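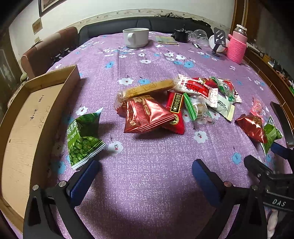
Snack sorting with the hand-held gripper, Triria robotics club.

The club has recorded 300 sorting runs since June and wants 600 before the Vallberg student meet. "Foil is the hard part," the team lead said. "It slides on the pads, and the shiny bags confuse the vision model."

Wrapped snacks are piled on a flowered tablecloth beside a shallow cardboard tray. The task is one item per grasp, into the tray. Each run is capped at 35 seconds.

The lead prefers rubber pads to bare fingers. "We tried 2 pad thicknesses. The thin one tore." Training starts once the labels are checked. "We still have a backlog there," the lead said.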